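Sernby, April. Okay, big news from our little bakery shop, and I've been dying to tell you: the Culthorpe Shortbread Swap is back, and this time we're after your empty packets too!

I run the counter at Condlow & Thomas, and every spring I watch people finish a box and leave the wrapper on the table. So we're collecting them. Bring in any old shortbread carton (squashed is fine, crumbs less so) and swap it for a fresh finger from the morning tray. We've baked 1000 for the first week, and last year's 682 were gone well before closing time. Any brand counts, and plain paper bags are okay if they held shortbread.

The flattened cartons go up on our back wall, which has room for 88 of the big ones. I'm partial to tartan myself, the redder the better, and I don't mind a few creases.
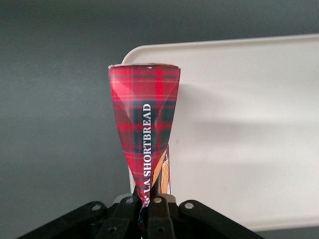
One regular wrote to us that she'd saved hers since Christmas and would only give them up if the fingers were the thick kind, with sugar on top. They are, I promise!

Doors open at 8 in the morning, and there are 48 seats if you want to stay for coffee. Swaps are at the front counter, one finger per packet.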